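May 2020

Sorting day. I had put it off for 2 weeks and there was no good excuse left, so after breakfast I brought the whole tub of loose building pieces out and started.

Most of it came from the lot I bought out of the house clearance on Abernathy. The rest is what was left over from our own sets, plus a bag from the thrift store in Drosness that I never opened until this morning. That bag was a disappointment. There was a good deal of dust in it, two dead batteries and a hair clip. The pieces themselves were fine once I picked them out.

I washed everything first in the kitchen sink, lukewarm water and a little dish soap, in a mesh laundry bag so nothing went down the drain. Spread it on towels by the window and had coffee. By eleven it was dry enough to handle.
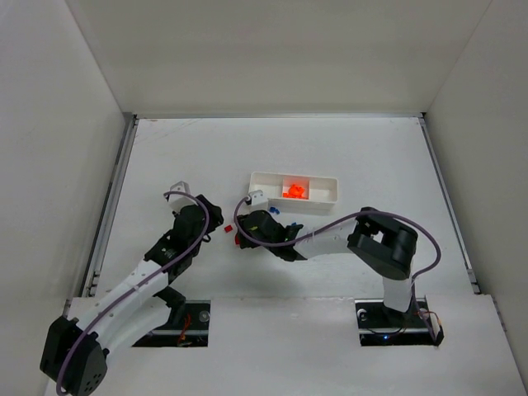

The plan was to sort by color first and worry about shapes later. I have tried it the other way and it takes forever, because every handful has a dozen different shapes in it and I end up with small piles all over and no room to put down my cup. With color I can work fast and not think too much. I only put out a few at a time now. If I dump the whole tub I get tired of looking at it and quit.

The Zovanum bins I ordered still haven't come. The tracking page has said the same thing for days. They were supposed to hold a lot more and I had cleared a shelf for them, 18 inches deep, measured twice. I will write to them if there is nothing by June. In the meantime the white tray does the job. It was in the hall closet with the wrapping paper and I don't remember buying it.

Orange went in first. There is never much orange, so it gets it out of the way. Red is always the biggest job with this lot, and the red pieces come in every sort of odd shape, so they don't sit neatly in anything. Blue is easier. More of the blue is plain brick, and I have a use for it, as the harbor model needs water along the front and I have been short of blue the whole time. 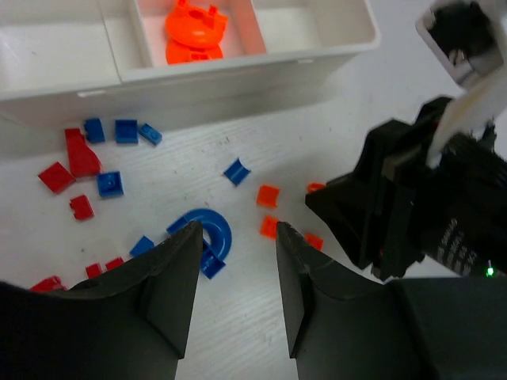

Orange in the tray, red and blue still to go.

Stopped for lunch at one. Cheese sandwich, the last of the pickles. Need to add pickles to the list, and dish soap, and the small freezer bags if they have them.

In the afternoon I got through some 96 pieces, which I know only because I was keeping a tally for the Orwood swap list. They want a count before they will match a box with anybody, and they want it by color. I wrote it on the back of the electric bill envelope and then copied it over properly. No yellow to offer this time. I am asking for gray slopes and any plain white plates.

A few went in the trash. One was chewed, and a couple had cracks along the side and wouldn't grip anything. I used to keep those and then they would turn up in the middle of a wall and I'd have to take it apart again.

My back was sore by four – the table is too low for this kind of work and I always forget until I stand up. Next time I will put the tray up on the two big atlases. Did 20 minutes of stretching on the rug and it helped a little.

Rain after supper. The tub is still more than half full. I put the lid on and pushed it under the bench, and the washed towels are on the rack in the bathroom.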